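March, washroom off the wet lab. Start 9:40.

Randi asked for one more round on the limescale before we settle on a cleaner for both floors. Products on the shelf are Dumon (gel, thick) and Luvska (liquid, sharper smell). The Covex tablets are still on order, so nothing on those yet.

Water hardness same as last time, did not retest. Water to the cistern shut off for the soak and turned back on after.

Dumon first. 100 ml under the rim, spread as evenly as the bottle allows, then left for 22 minutes. It was meant to be 20 but Torunn needed the key to the chemical cupboard and I lost track. The gel holds well on the back wall and less well at the front, where the wall is steeper. By the end most of the front portion had slid down to the water. Flushed, no brushing. The ring at the water line was lighter but still there, and you could feel it with a gloved finger. Under the rim I could not judge without the mirror, which is upstairs with Wanda.

Second pass was brush only, no product, to see how much of the work the brush does. Lid and seat both up for this, otherwise the handle knocks against the seat and you never get the angle on the near wall. 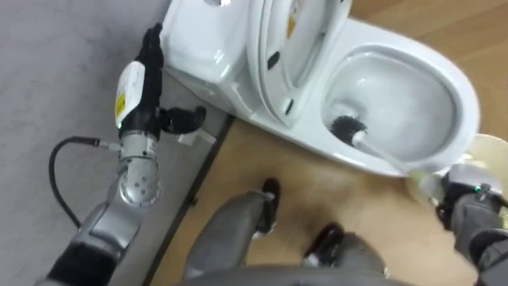

Brush pass, bristle head against the inner wall. Seat and lid raised.

Notes on the brush. The head is round, so it follows the curve of the wall fine but does not get up under the rim. Agnes has one with a side tuft at home and says it reaches. Worth buying one to compare. The long handle is good, keeps the hand well away from the bowl. Short strokes along the water line did more than big circles – I did 38 strokes, flushed, then the same again. After the second set the ring was gone on the left and faint at the back.

Luvska after lunch, same volume, 8 minutes as the label says. It runs straight down and I doubt much of it touches the wall for long. Brushed straight after. Not a fair comparison with the morning, the bowl was already mostly clean by then. Needs doing again on the upstairs one, which has had no treatment.

Brush rinsed in the flush and left under the seat to drip before going back in its holder. Ingegerd found water standing in the bottom of the holder last month and it smelled.

To do:
Get the mirror back from Wanda.
Order one brush with a side tuft.
Luvska on the upstairs bowl, full soak, before any brushing.
Ask Randi if the Covex order went through.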